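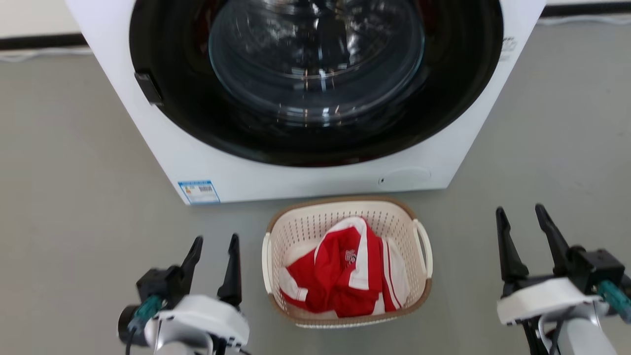 HELTODTON, Wed 16 December

The laundry room at the Schmieder building is open again. Doors were unlocked at 7 this morning and there was already a line, baskets and all.

It had been shut since July, when a supply pipe behind the back wall let go overnight and soaked the floor, the drywall and a good part of the storage next door. Tenants were told six weeks. It took a lot longer than that.

New floor, light gray, smooth. New white paint on the walls, black baseboard. Front-loading washers in place of the old top-loaders, which went to scrap in the fall. The dryers were spared and have been cleaned out and put back where they were.

First loads this morning were what you'd expect a week and a half before Christmas. Sheets, towels, coats somebody had been putting off. And sports gear, plenty of it. The rec league in Heltodton plays right up to the holiday break and a lot of the kids live in the building or across the street. What looked like a red jersey with white trim sat bunched up in a cream basket in front of one of the washers, and it was far from the only one brought down today.

Until now most tenants had been hauling their wash to the coin laundry on Prulleo Street, a long walk with a full basket and a longer one in the rain. Others used sinks. A few on the upper floors had been doing a neighbor's load along with their own, taking turns by the week.

The coin laundry is staying open, its owners said in a notice taped to the door there. Hours will be cut back after New Year.

The work was handled by Brurkar, the contractor that also did the stairwells in the building two years ago. The firm said in a short statement that the pipe repair itself was done by the end of summer but the wall behind it had to be opened up twice. The second time was for a slow leak nobody had spotted on the first pass. After that came the wait for flooring, then the wait for an inspector.

The inspection was signed off last week. Water was turned back on in the room the day after.

Building management put the bill at "a good deal more than planned" and would not give a total. It did say rents will not go up over it. Tenants who asked for something back for the months without a laundry room will get a credit on their January statement, according to a letter that went under doors last night. The letter does not say how much the credit will be. Several tenants this morning said they wanted that in writing before they did any celebrating.

Rules for the room, same letter:

Open 7 in the morning to 10 at night, every day including Christmas.

Two machines per household at a time when others are waiting.

Finished loads can be moved to the folding table after 15 minutes. Please move them into the owner's basket if there is one.

No dyeing. No pet beds. Rugs go to the coin laundry.

Use the small scoop for detergent, and less of it than you're used to. Front-loaders need less soap than the old machines did, and too many suds will stop a cycle.

Leave the washer door open a crack when you're done so the rubber seal can dry out. Check the fold of the seal for socks and coins first. The old machines didn't have one, so this will be new to alot of people.

Prices are up a quarter on the wash and unchanged on the dry. The room still takes coins, for now. A card reader is supposed to come in the spring and the letter says coins will be accepted alongside it "for as long as practical," a phrase that got some grumbling in the line.

The building has 222 apartments, and the laundry room is the only one on the property. None of the units have hookups of thier own. That was a sore point all through the fall, and at the October tenants' meeting there was a push to have washers allowed in the kitchens. Management turned it down, saying the drains in the older wing can't take it. The question is due to come up again in the new year.

A second, smaller room was also promised at that meeting, for the north end, where the walk to the laundry is longest. No word on it in the letter. Asked this morning, the management office said plans were "still being looked at" and that there was no date.

Things left in the old room when it was closed are being held at the front office. There's a bag of single socks, a folded blue comforter, some children's coats and an iron. Pick up by the end of the month. What isn't claimed goes to the thrift store on Prulleo Street.

By noon the line was gone and there were washers free. Evenings will likely be tight through the weekend, the office said, and anyone who can come down before lunch should do that.

Problems with a machine can be reported at the front desk or on the clipboard hanging inside the laundry room door. Give the number of the machine and the time. Refunds for a failed cycle are handed out at the desk, weekdays only.

The room will close for one morning in January so the floor seams can be gone over again. Date to be posted.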